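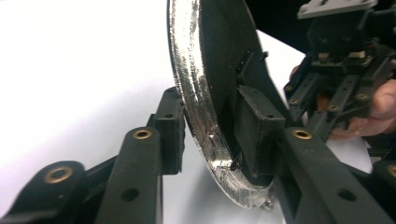

Scheibe mit Folienrand

Nachtrag zur schwarzen Scheibe, im Bestand unter 321. Das Silberband am Rand ist stark geknittert und stellenweise eingerissen, am auffälligsten auf der Unterseite der Rundung. Pierina wollte es glattreiben, ich habe davon abgeraten. Mit dem Falzbein reißt die Folie an den alten Falten weiter auf, das hatten wir bei der Vorgängerin schon. Lieber ganz abziehen, Klebereste mit Isopropanol herunter, neu bekleben und dabei auf Stoß arbeiten, ohne Überlappung.

Der kleine Schraubenkopf am Rand steht vor. Vor dem Bekleben herausdrehen, Sitz prüfen, gegebenenfalls eine Nummer kürzer nehmen. Der Block in der Mitte bleibt montiert, ebenso der Winkel darüber. Beim letzten Mal hat das Ausrichten des Blocks den halben Nachmittag gekostet.

Folienband: die Rolle von Avton ist fast am Ende, reicht vielleicht noch für einen Umfang. Kirsty fragt bei Pellegrini, ob sie die breite Ausführung wieder führen. Die schmale haben wir getestet, zwei Bahnen nebeneinander sehen unsauber aus und heben sich an der Naht.

Zur weißen Platte: Flecken und Schlieren auf der Oberfläche mit Glasreiniger probieren, was bleibt, mit Schmutzradierer und wenig Druck. Keine Scheuermilch. Die Kratzer lassen wir, polieren macht bei dem Material nur matte Inseln. Hinten schaut der Holzstreifen hervor, das stört niemanden und bleibt so. 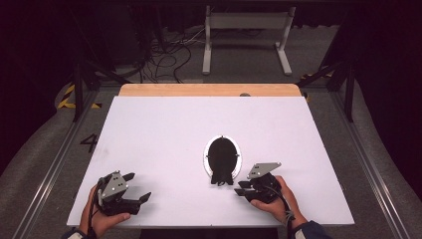
Tirano, 3. März 2019

Heute an der ovalen Öffnung gearbeitet. Der Ring sitzt, die Schrauben ringsum habe ich nachgezogen, über Kreuz und nur handfest. Rechts griff eine schlecht, Gewinde vermutlich ausgeleiert. Notfalls mit Einsatz reparieren, Bohrer liegt in der Schublade bei den Senkern.

Mit dem weichen schwarzen Teil in der Öffnung bin ich noch nicht zufrieden. Oben liegt es ordentlich rund an, unten wird es schmal, wirft Falten und kommt vorn über den Ring auf die Platte heraus. Wir haben zwei Möglichkeiten besprochen:

a) unteres Ende kürzen und umschlagen
b) von hinten nachziehen und innen festlegen

Ich bin für b. Kürzen kann man später immer noch. Kirsty Whitelaw hält b für zu viel Gefummel und möchte gleich schneiden – soll sie an einem Reststück vormachen.

Maße der Öffnung stehen noch aus. Pierina Longo braucht sie für die Zeichnung, die bis April nach Feddale soll. Lange und kurze Achse innen am Ring nehmen, außen verfälscht der Kragen.

Offen:
Schrauben nachbestellen
Folienband klären
Platte reinigen, erst wenn der Ring endgültig fest ist
Reststück für Kirsty heraussuchen

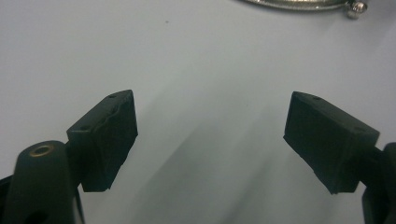

Greifer geöffnet über der hellen Fläche, Kanten an den Fingern leicht abgenutzt.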